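Wultville, Wednesday, October 11, 2023. Can a machine tidy up the toy blocks yet? Sort of! We're opening our simulated chores table to visitors in November, and I'd love you to come.

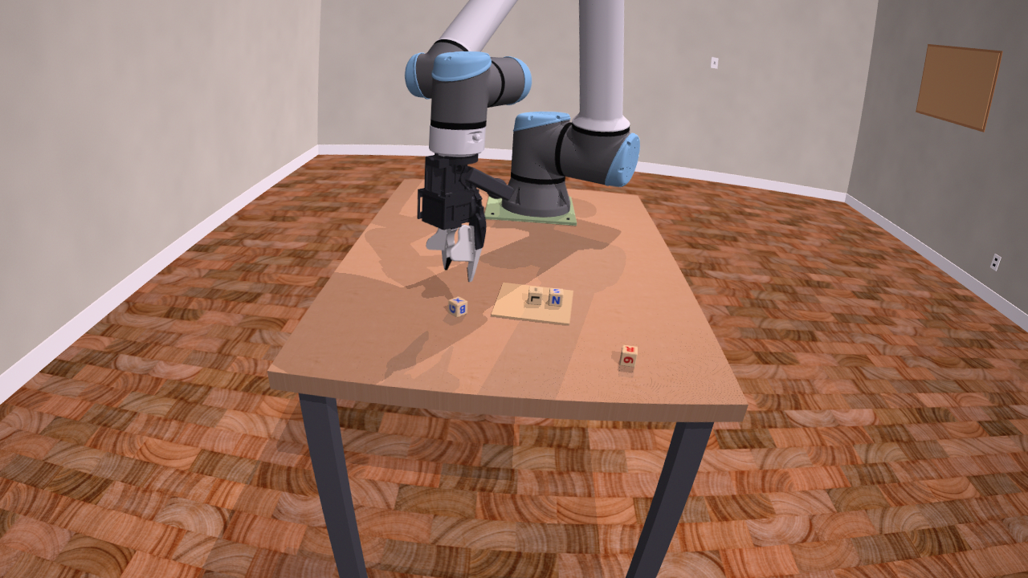

*Efthymia Deligiannis*

Letter blocks, one flat board, one arm. It's simulated, so a dropped block costs us nothing (my shins are grateful). We've run 2,010 tries at Zenlow so far, and I still wouldn't let it near my ironing.

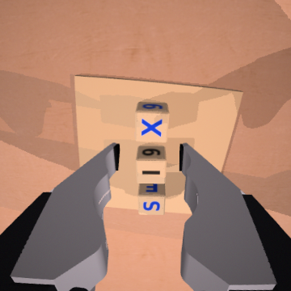
**Zenlow Household Chores Team**

Lining the fingers up either side of a block is the bit I could watch all day. Socks are next! We've 200 places, so write to Fredy Lozano on our press desk.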